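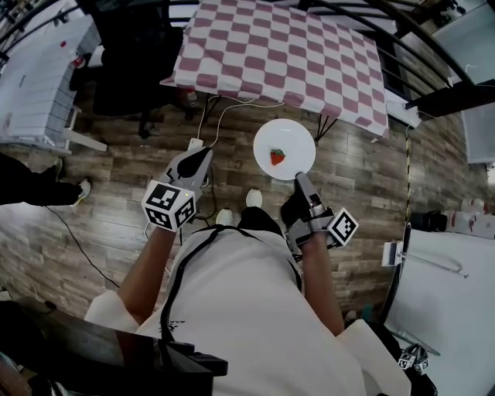
Notes > Rooms and tables > The upper floor

Last updated: Thursday, late evening

A pink tablecloth in the office

I have wanted for a long time to write about the tablecloth. It is a small subject, but we have eaten at this table since February and I think I have learned something from it, at least about tables.

The cloth is checkered, white and a kind of dusty pink, and the squares have rounded corners. I did not choose it. I had asked for something plain and dark, so that coffee would not show, and then I came up the stairs at Pandholm one morning and the pink one was already lying there. My first thought was that it belonged in a garden. My second thought was that the table looked much better than before. Without a cloth it has thin black metal legs and is just one more office table, and people put their laptops on it. With the cloth they put down food.

We work on the upper floor of an old hall in Altside. The ceiling is white and curved, with arches that go all the way to the back, and big round lamps hang from it. When I first visited I looked up so much that I almost walked into the railing. It is a beautiful place to work in, but it is not easy to make a corner in it that feels like a place for sitting down. Everything is open and white. If you stand by the railing you see the lower level, and on the other side are the trees behind the window. The glass room on the right has a door, so that is where people go to talk on the phone. For eating there was no place at all, and most of us had lunch at the keyboard.

So the table was my project. I will write here what I did, in the order I remember it.

First I moved it. It stood too near the stairs, and every person who came up had to walk around somebody's chair. Then I bought plates. They are round and white, the simplest ones in the shop, and I took 23 of them, because this was the number they had left and the seller gave me a better price for all. We do not need so many. But it is good to have more plates than people, for then the dishes can wait until the afternoon.

Then came the question of what to put on the plates. My idea was fruit. I come from a family where fruit is put on the table already washed, in front of the guest, and nobody asks if you want it. If you ask, people say no thank you. If it is there, they eat. In the beginning I brought apples, and they stayed in the bowl until they were soft. An apple is too much work, I believe. It is loud, and then you must hold the core in your hand and look for the bin. When strawberries came to the market I tried those, and the first box was gone in less than 50 minutes.

I leave the green part on. A strawberry with its leaves can be picked up without wet fingers, and it also keeps better through the day. I wash them only when I am going to serve them, never the evening before, and I dry them on a kitchen towel. One should not pile them in a deep bowl, because the lowest ones get crushed. A flat plate is right, even if it can hold only a few.

One thing I did wrong was the cloth in the wash. I washed it hot, with the towels, and the pink became a little weaker. Now I do forty degrees and hang it over a door. I also learned to lay it so that the corners hang down the same on both ends, and to check that it does not reach the floor anywhere. If it does, sooner or later someone steps on it and pulls the whole lunch with him.

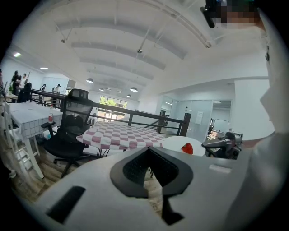 Elli Mäkelä wrote to me that she disagrees with all of this. In her opinion a cloth at work makes people nervous, they sit with their elbows close and are afraid of spilling, and a bare table that can be wiped in five seconds is more friendly. She would keep the plates and the strawberries and give the cloth to somebody with a balcony.

I have thought about this for some days. It is true that in the first week people were careful. One colleague asked me if she was allowed to put her cup on it. But that went away after the first stain, which was mine – soy sauce, from the lunch boxes we order at Gomen. I did not hurry to remove it. After that everybody was more relaxed, and the stain came out later with ordinary dish soap and cold water.

About wiping she is right. Crumbs are a problem. You can't just wipe them, you must lift the cloth by the corners and shake it, and to shake it over the railing is not a good idea with people down there. I take it to the yard.
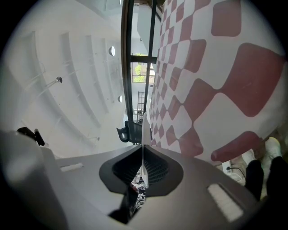
The other thing I would like to solve is the light. During the day we need nothing, the daylight from the window is enough and the white ceiling spreads it. In the late afternoon it gets a bit flat, and food does not look so nice then. I have looked at a small table lamp from Kjærgaard, but it needs a cable, and I do not like cables where people walk. Thodoris Christodoulou suggested one with a battery. He also suggested candles, and I said no to this at once.

For the chairs I have no plan. At the moment we use what stands near, so office chairs with wheels, and they roll away a little when you lean forward to take something. On a wooden floor you notice it. A long bench would be better, I think, and one side of the table has enough space for it. I saw one secondhand last week, painted dark green, but it was too heavy for me to carry up the stairs alone and I did not find out the price.

When the strawberries are finished I will try plums, the small yellow ones. They have a stone, so there must be an extra little dish for the stones, and for this I can use one of the plates that are left over. If somebody has experience with cherries on a light cloth, please write to me before I buy any.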